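Visits > Suppliers and Partners > Skastness

24/05/2018
By Gunvor Torvik

Report of the visit to the Nukstead works and training rooms, Skastness

The purchasing group visited Nukstead at the firm's invitation. Our party was met at the gatehouse by Torbjørn Wallin, who manages the site and who remained with us for the whole of the day. The visit had been planned for October of last year and was put back while the new packing hall was fitted out.

Nukstead supplies tableware and disposables to canteens, halls and event caterers. The Skastness works employs 200 people across two shifts and serves 884 customer accounts, most of them schools and other public bodies. Mr Wallin explained that the firm began with trays and added cups and lids later, when the Oleck line was bought from a competitor.

The morning was given to the forming hall. Visitors are asked to keep to the painted walkway, and ear protection is provided at the door. The noise is considerable, and most of the explanation was therefore given beforehand in the meeting room. Members with an interest in the forming process are advised to put their questions at that stage.

From there we passed to the packing hall. Cups are nested into sleeves, and the sleeves are boxed and stacked on pallets. A full pallet of the smaller size holds 2792 sleeves according to the sheet we were given, a figure which several members queried and which Mr Wallin has undertaken to check. The hall was clean and well lit, with clear routes for the trucks. We noted that damaged cartons were being set aside promptly, and that each had a label giving the cause.

The group raised the matter of late deliveries during the spring. Mr Wallin accepted that the service had fallen short and attributed this to the move between halls. Orders placed through the Gilani desk are now confirmed on the same day – a change that our own offices had already noticed – and a named contact will be given to every account by the autumn.

After lunch we were shown the training rooms on the upper floor, where the handling and setting out of the firm's goods are practised. The rooms are plainly furnished. In the one where we spent the most time, work is done at a light wooden table, and the task concerned nothing more elaborate than a stack of white cups. Members who buy for large dining rooms took a particular interest, as the handling of nested cups is a regular source of waste and complaint at the counter.

The white cups on the table in the training room, Skastness.
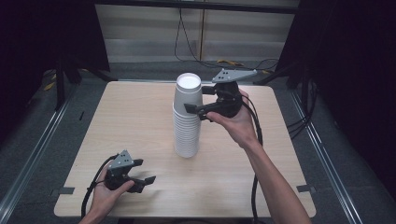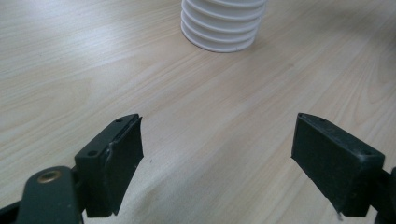 The discussion that followed turned mainly on storage. Nukstead recommends that sleeves be kept closed until needed and stored off the floor, away from kitchens. Several of our sites do not have the space to follow this advice in full. Mr Wallin offered to arrange smaller and more frequent deliveries for them, with a minimum order of 600 cups, and the terms will be circulated once received in writing.

A short paper on prices was tabled before we left. It is not reproduced in this report, but members may request a copy from the purchasing office. The group wishes to record its thanks to Mr Wallin and his colleagues for their time and for an excellent lunch. Travel claims for the visit should be submitted in the usual way – with receipts attached – before the end of the quarter.

Last updated: Thursday, by the purchasing office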